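Went to the Dredell open day in Fenelden this morning, 2022-08-01. Posting a few notes while I still remember them.

1/ You sign in at the front, get a visor and a badge, and they take you round in groups of 11. Our group was mostly people from repair shops, plus a couple of students. The tour is free but you have to book.

2/ First stop was the packing line. I saw it in February and it hasn't changed much. They've moved the barrier back, so you see less than you used to.

3/ Second stop was the one I'd come for — the test cell for used office computers. The arm picks up a processor and puts it in a holder for checking. They call the cell Julico. No idea where the name comes from.

4/ They told us it handled 352 chips last week, and the target is 175 a day by winter. I asked about bent pins. The answer was that anything doubtful goes to a person, and they wouldn't give a figure for how often that happens.

5/ It's slower than I expected. The engineer said the speed is turned down for visitors, which seems fair with people leaning over to look.

6/ The jaws hold the processor by two opposite edges and stay off the top and the underside. I do this job by hand most days and that's how I was taught to do it as well.

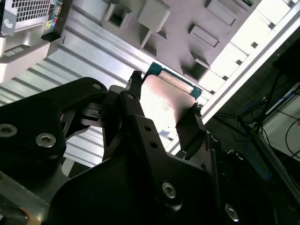

7/ Someone asked whether it could take the cooler off too. Not yet — that's still done at a bench beforehand, along with cleaning off the old paste. For my money that's the dull part of the job and the bit I'd hand over first.

8/ Tea and rolls afterwards from Martinelli, across the road. Parking is bad, so get the bus. There are 2 more tours this month and the booking page is on the Dredell site.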